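# About Brudwood

Brudwood prints and sells mugs. We work out of a unit on Flovotden Road, with the print room at the back and a small shop counter at the front. Most of our orders come from cafés, sporting clubs and offices that want their own design on something people will use every day.

We started with one mug press and a borrowed kiln. The press has been replaced twice. We now keep 31 mug shapes in stock, in white, cream and black, and can get others in if you give us a few weeks.

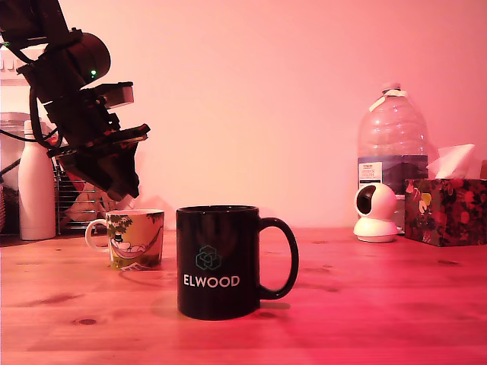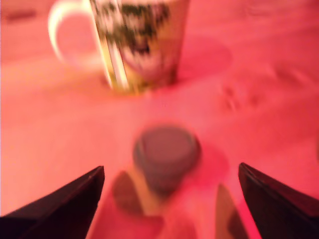 Artwork is the part customers ask about most. We print two kinds: full-colour illustration, and one or two flat colours on a dark glaze. A leafy pattern suits the first kind, and the mug with the hammock strung between green trees is a fair guide to how much detail a pale mug will carry. The black ELWOOD mug, with its teal outlines and white capitals, is the second kind. If your logo is mostly lines, we'd suggest going that way. Send us the original file if you have it, as a logo copied from a website usually has to be redrawn.

## Orders

The minimum order is 29 mugs of one design. Orders over 200 are quoted separately and take longer to pack. Every mug goes into its own cardboard sleeve, handles all facing the same way, and cartons are marked with the design and colour so you don't have to open them to check.

We run two ranges of our own as well. Amato is the plain range, sold without printing. Zotora is the illustrated range and changes each December, when the old designs go on the seconds shelf at the counter along with anything that has a flaw in the glaze.

## Visiting

The counter is open weekday mornings. You're welcome to come in and pick up the different shapes before you order, and there is parking behind the building. Please ring first if you want to see the print room.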